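Ornoris opens Altia kitchen handling kit to small labs, rental only for now

14 April 2022

Ornoris has put its Altia kitchen handling kit on general offer. Rental to start, purchase later. The kit had been going out to a short list of early users since last year and is now open to any lab, college or workshop in Canada with a single arm and a counter to put things on.

Price is $900 a month, minimum term 5 months. Shipping extra, and it's not small, the crate is heavy. Insurance on the loaned parts is the renter's problem.

What's in the box: a pair of long fingers, adapter plate, cable set with clips, a calibration board, and a licence for the Altia task software. No arm. Ornoris is firm on that one, you bring your own. No cameras in the base package either, though the software will take feeds from whatever you've already got bolted down, so long as it stays put between calibrations.

The task library is the main draw. There are 39 tasks in this release, all of them counter work. Picking up soft packaging, standing a bag upright, shifting jars, moving a mug by the handle, putting stuff into a bin or a clear tub. Each one can be run as is or re-taught by hand on your own counter with your own groceries. Ornoris says 15 demonstrations is the starting point for re-teaching a task. Harder items want more and the manual is a bit vague about how many more.

Soft bags get their own chapter. Anyone who has tried to get an arm to pick up chips knows why. Squeeze too hard and you've got crumbs, too light and the thing slides out halfway across. The kit's default is a pinch along the top seam with the fingers pointing straight down, force capped low, and a short pause before the lift. The cap can be changed but it's buried three menus deep, which early users have grumbled about on the support board. Fair enough. It should be on the front page.

Clear plastic and glass are still listed as "limited support". So tubs, pitchers, empty jars, that sort of thing. The software can work with them if you mark the position yourself at the start of a run. Finding them unaided is promised for a later update, no date given. Worth asking about before signing if your work has a lot of see-through containers in it.

Some other bits from the release notes:

Cable clips have been redesigned. The old ones let the loop sag near the wrist and it would snag on tall bottles. New ones are included free, early users can request a set.

Counter calibration is quicker then before and no longer needs the surface completely cleared, only the patch where the board sits.

Wood counters with a strong grain used to confuse the edge finder. Listed as fixed.

Emergency stop wiring is unchanged. Still has to be checked by the renter before first power-up, signed form, no exceptions.

Orders in Canada go through Roussel, which is also handling setup visits. One visit is included in the rental, half a day, extra visits are billed. Roussel is only covering southern Ontario and the Montreal area in person at the moment. Everybody else gets a video call and a fairly thick binder. West coast coverage is "being looked at".

The obvious comparison is Bakudov, which has had a counter-top package out for a while. Bakudov sells outright and doesn't rent, and it comes with its own arm, so the two aren't really after the same buyer. If you've got no hardware at all, Bakudov is less fuss. If there's already an arm sitting there doing nothing between terms, the Altia route is cheaper to get going, at least for the first stretch. Over several years the rental adds up and there is no rent-to-own credit. We asked. Roussel says it has been raised with Ornoris, no answer yet.

Recorded runs stay with the renter. Ornoris asks for permission to use them in future task libraries but the box is unticked by default, good to see.

Returns have to come back in the original crate with all the fingers, including worn ones. Missing parts are charged at full price. Finger pads count as consumables and you're expected to replace them yourself, spares are sold in packs.

Bookings are open now, with the first kits going out before the end of April. Labs already on the early list keep thier old rate until the current term runs out, then move to the new one.

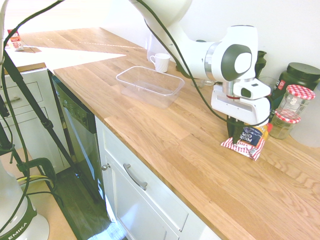
Demo bookings are separate from rental orders and also go through Roussel. No charge for those, but spots are limited and you'll need to bring any packaging you want tried.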